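Plevport Site Safety and Equipment Meeting
Minutes, Apr 11, 2024

Chair: Fiorella Monti
Present: hardware, software, recording team, facilities
Apologies: Orlandini (service contractor)

1. Minutes of the last meeting
Accepted with one correction. The spare battery order was placed by facilities, not hardware.

2. Grip fault during recording
Hardware reported on the fault that stopped recording on the Penum job. The width reading on one hand-held gripper froze part of the way through a session while the fingers were still moving. The session software showed no warning, and the operator kept going to the end of the list. The fault came to light when the recordings were replayed on the arm. The arm closed too early on a plastic tub and pushed it off the bench. The stop button was pressed and the arm halted. There were no injuries and no damage apart from the tub.

Of the 493 recordings in the batch, 70 have a frozen width reading. These have been pulled and will not be used. Software asked whether the others should be checked by hand. Agreed that a script is enough for the first pass, with a person looking at anything it flags.

3. Cause
Hardware opened the gripper and found a connector that had worked partly out of its socket. The lead had been pulled tight at the wrist each time the operator reached forward. Orlandini had the same gripper in for service in November and their sheet says the connector was reseated then. Hardware does not think the service caused the fault but wants the sheet kept with the report.

The second gripper of the pair was opened too. Its connector was seated properly. Both have been put back together with a clip over the connector and more slack in the lead.

Fiorella asked why the software did not catch it. Software said the check looks for a missing reading only. A reading that is present but never changes gets through. A new check will stop the session if the width stays the same for 4 seconds while the markers on the fingers are moving. Recording team worried about false stops when an operator holds an object still. Software will try it on old recordings first.

4. Arm replay
The arm was running at full speed when it hit the tub. Chair's view is that first replays of any new batch should be slow. Agreed. Reduced speed for the first replay, with 2 people in the room, one of them at the stop button.

5. Return to recording
The pair went back into use for open and close trials with nothing in the fingers. The operator stands, wears the harness as normal, and works both grippers at waist height while software watches the width readings. 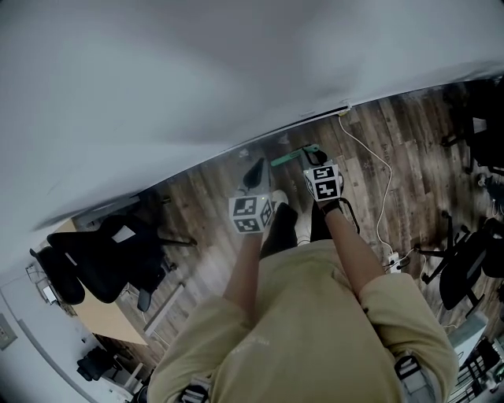 No freeze has shown up so far. Recording team would like to start on objects again next week. Hardware asked for one more day of trials with the arms reaching out and down, as that is where the lead used to go tight. Agreed.

Facilities raised trailing cables in the recording room. Power leads are to be kept to the wall side and checked before each session. Chairs are to be pushed back before anyone puts a harness on.

6. Actions
Software: script for the Penum batch; new width check, tested on old recordings.
Hardware: fault report with the service sheet attached; clips for the remaining grippers.
Recording team: one further day of trials, then report to Fiorella.
Facilities: cable covers for the recording room.
Fiorella: tell Plelent that delivery of the batch will be late.

7. Any other business
The first aid box by the loading door needs new eyewash. Facilities to order.

Next meeting to be set once the trials are finished.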